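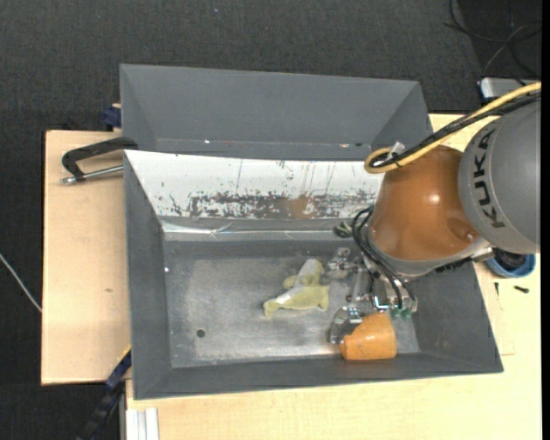

Escáner de libros Plusteck: prueba con los registros de un internado

Publicado el 4 de abril de 2026

Compré el Plusteck en septiembre para digitalizar los libros de un internado cerrado hace décadas, en el que estuvo mi madre de niña. Los libros los conserva el archivo parroquial del pueblo, que no los presta pero deja trabajar con ellos en la sala de consulta. Necesitaba un aparato que se pudiera llevar en una mochila, que no obligara a abrir los lomos del todo y que no tardara una eternidad por página.

El material eran tres libros: uno de ingresos y salidas, uno de enfermería y uno de castigos. En total, 864 páginas manuscritas, casi todas a pluma, con anotaciones a lápiz en los márgenes. El papel del libro de enfermería es muy fino y la tinta traspasa.

El Plusteck es de los cenitales: una columna con el cabezal arriba, base negra y dos luces laterales regulables. Se monta sin herramientas. La columna tiene algo de holgura en la bisagra y conviene no apoyar los codos en la misma mesa mientras captura. El pedal viene incluido y funciona bien, deja las manos libres para sujetar la página.

Todo lo pasé a 300 ppp en color. Para la tinta es de sobra. Para el lápiz va justo, y en el libro de castigos eso importa, porque los nombres de las niñas están a tinta pero los motivos están muchas veces a lápiz, en letra pequeña, a veces borrados y vueltos a escribir. Con las luces al mínimo y solo la izquierda encendida se leen bastante mejor. El manual no dice nada de esto y perdí una mañana entera repitiendo páginas.

El programa que trae es lo peor. Corrige la curvatura del lomo de forma aceptable, pero el recorte automático se come las anotaciones del margen exterior si están cerca del borde. Se puede desactivar, aunque la opción se vuelve a activar sola al abrir un proyecto nuevo. Hay que comprobarlo siempre. El reconocimiento de texto no sirve para manuscritos, y tampoco lo anuncian para eso.

Los nombres de archivo solo admiten numeración correlativa y un prefijo. Yo quería poner el libro y el folio, así que acabé renombrando todo con otro programa. Guarda en TIFF sin comprimir, eso sí, y no añade marca de agua.

Antes había probado el Yeoman, que me dejaron en una biblioteca. Tiene mejor cabezal y la imagen es más nítida en las esquinas, pero pesa mucho y usa un cristal que aprieta el libro contra la base. Con encuadernaciones cosidas de esa época no lo recomiendo, y la archivera tampoco lo habría permitido. El Tranberg no lo he tenido en las manos; lo descarté por precio.

En cuanto al ritmo, una vez cogida la costumbre se avanza bien con los libros grandes. Con el de enfermería hay que meter una hoja negra detrás de cada página para que no se vea el reverso, y ahí el pedal ayuda poco. También hay que parar a leer. Yo no pensaba hacerlo y lo hice. En el libro de ingresos, mi madre figura con el apellido mal escrito y una fecha de nacimiento que no es la suya, y a su hermana la apuntaron como si no fueran familia.

Si alguien va a digitalizar documentos parecidos, dos consejos prácticos. Acordad por escrito con el archivo quién se queda las copias y quién puede consultarlas, que en esos libros hay datos médicos de personas vivas. Y haced una copia en un disco aparte cada día, antes de cerrar el programa; a mí se me colgó una vez al guardar y perdí lo de esa tarde.

Lo bueno: ligero, respeta el lomo, pedal incluido, TIFF limpio.

Lo malo: recorte automático, nombres de archivo, holgura de la columna.

Lo volvería a comprar para este uso. Para fotografías sueltas o papel moderno, un escáner plano da mejor imagen por menos dinero. Me queda por digitalizar una caja de cartas que las familias enviaban y que no llegaron a entregarse, dobladas en cuatro, y para esas todavía no sé si el Plusteck servirá.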